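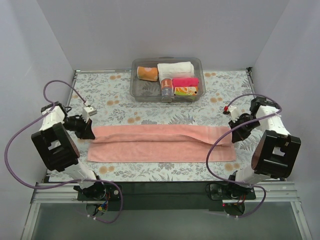 Attachment 1. Bath towel, salmon pink, after the first fold. Front edge of the upper layer uneven.

Bamside Linen Services: Support Desk
Ticket reference: 655
Category: Towels and bedding, presentation faults
Site: Trornlow Guest House
Item: Anitz bath towel, salmon pink
Raised by: Yaowalak Nilsuwan, Housekeeping, Trornlow
Assigned to: Maysoun Khoury, Linen Support
Opened: 13 June 2024
Priority: Normal
Status: Closed

Description of fault as reported

Towels from the current delivery of 200 do not fold to a straight edge. When the towel is laid lengthways and the far side is brought forward, the edge of the upper layer runs in a wave. It drops at both ends and rises a little in the middle. The hem of the lower layer remains straight, and the difference between the two is plain to see once they lie one above the other. The fault carries through to the finished fold, and the piles lean when they are placed on the linen room shelves.

The white hand towels supplied under the same agreement are not affected. Housekeeping staff have been shown the usual method and are following it. Please advise whether the towels should be returned.

Log

Entry 1. M. Khoury, Linen Support
Ticket accepted. Attachment 1 viewed. The towel has been folded once, with the far portion over the rest. The front hem of the lower layer is straight and gives no cause for concern. The loose edge above it is wavy and slopes down towards the right. There are faint woven bands across the fabric near the right end.

Two causes are possible at this stage:
(a) the towel was not drawn out fully before it was folded; or
(b) the long hem has shrunk more than the body of the towel, or less.

Housekeeping is asked to lay one unfolded towel flat, smooth it from the middle outwards and measure its width at each end and at the centre. Please also confirm the wash programme in use and whether the towels are tumble dried.

Entry 2. Y. Nilsuwan, Trornlow
The width is 700 mm at both ends and at the centre. The measurement was repeated on a second towel with the same result. Towels are washed on the standard coloured programme and tumble dried on high. They are left in the drum until the member of staff on duty is free to fold them.

Entry 3. M. Khoury, Linen Support
Thank you. An equal width at all three points indicates that the towel is square and that the hems have not shrunk unevenly. Cause (b) is therefore set aside for the two towels measured.

The drying arrangements require attention. A towel left in the drum sets in creases, chiefly along the hems, and will not lie straight when it is picked up by its corners. The woven bands are firmer than the pile on either side of them and do not give to the same degree when the towel is pulled.

Please carry out the following on a trial group of 12 towels:

1. Dry on the medium setting and remove the towels as soon as the programme ends.
2. Shake each towel once by the short side and once by the long side.
3. Lay it flat on the folding table with the long side towards you. Smooth the pile from the middle to both ends.
4. Take the two far corners and draw them apart until the edge is taut. Keep it taut while bringing it forward.
5. Set both corners down together. Before letting go, check that the edge is level with, or parallel to, the hem beneath.
6. Run the flat of the hand along the edge from the middle outwards, then make the next fold.

Step 4 is the one most often missed. If the corners are allowed to move towards each other during the fold, the edge has slack in it and has to lie in a wave. Correcting this afterwards by pulling at one end usually shifts the slope to the other end.

The cloth used on the folding table should also be checked. A cover which slides will carry the lower layer with it. It should be fastened beneath the table or drawn tight before work begins. The pattern on the cloth is of no consequence, although a printed cover with flowers or sprigs gives no straight line to work to, and the lower hem should be used as the guide.

Entry 4. Y. Nilsuwan, Trornlow
Trial completed. Ten of the towels folded to a straight edge at the first attempt. The other two showed a slight droop at one end and were straight after being laid out and folded again. The piles stand upright on the shelf.

One query from staff: should the end with the woven bands be placed on the left or on the right?

Entry 5. M. Khoury, Linen Support
Either is acceptable, provided that all towels in a pile are laid the same way. Where the bands are to show on the outside of the finished towel, follow the presentation sheet held by the site.

No return to the supplier, Ruangrit, is recommended. The report does not point to a fault in manufacture. If any towel is found to differ in width between the ends and the centre, please set it aside unfolded, label it and reopen this ticket.

Entry 6. Y. Nilsuwan, Trornlow
Agreed. The medium drying setting has been adopted for all coloured towels. The six steps have been copied into the linen room folder. Towels from this delivery which had already been put away will be refolded as they come back from the wash.

Entry 7. M. Khoury, Linen Support
Closed with the agreement of the site.

Cause recorded: slack in the upper edge during the first fold, made worse by creasing in the dryer.
Action recorded: drying setting changed, folding method reissued.
Stock returned: none.
Review: November, with the routine check of towel stock at Trornlow.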